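Does a counter need clearing?

Sun 19 January

Every October the Widdale newsletter tells me to clear my counters, and I remain unconvinced. Put the toaster in a cupboard, they say. I use it daily - so out it stays, next to the French press.

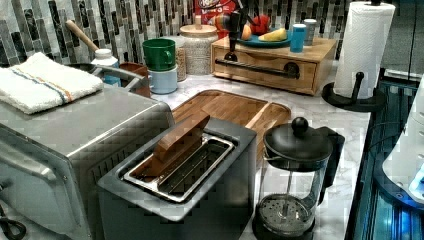
The 30-day rule

Anything unused for 30 days goes, supposedly. By that logic I'd lose the rolling pin and buy another by spring. The towel can stay on the toaster oven until I bake.

4 comments | 35 shares

Back to top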